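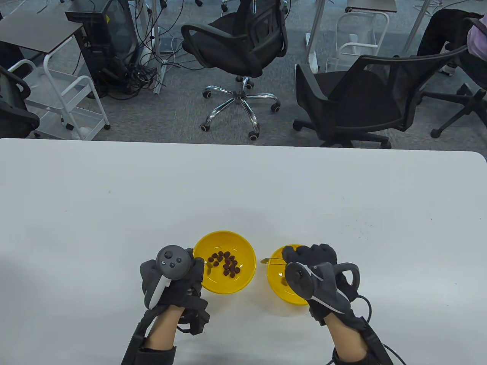
Can a robot do the pet feeding yet, or am I dreaming?

Posted by Iason Tsakiris, 18/12/2020

I've got 2 elderly cats who need weighed portions morning and evening, and from June I'll be working away 4 nights a week. I had a Vollar timer feeder, which jammed whenever the biscuits were a bit on the small side. What I'd really like is something with arms that can take a bowl, tip the right amount into another bowl and put it down on the floor. I keep seeing clips of robots folding towels and so on, so surely moving a few brown pellets between two plastic bowls is easy by comparison? I could stretch to 2,000 pounds if it did the washing up as well (only half joking). Has anyone got one at home?

Freya Bloxham

Not for that money, sorry! I used to test kitchen gadgets for a small firm called Lazaridis and we had a go at exactly this sort of thing. Bowls are harder than you'd think. The rim is thin and shiny, the plastic slides on a smooth white table, and a little heap of pellets rolls about as soon as you tilt anything. A person feels all that through their fingers and adjusts without noticing. A lot of the clever clips have somebody steering with a controller in each hand – always check for that before you get excited. Our best arm managed a decent pour perhaps once in a while, and then I'd be under the table with a dustpan. For two cats I'd get a feeder with a wider chute and pay a neighbour to look in.

Podo

get a Dristberg, the one with the rotating tray. no arms but mine has done 30 days without a jam. you fill each section yourself so the portions are right. doesn't wash up though

Iason Tsakiris

Thanks both. Will look at the tray one – does the lid keep a determined cat out? One of mine can open the fridge.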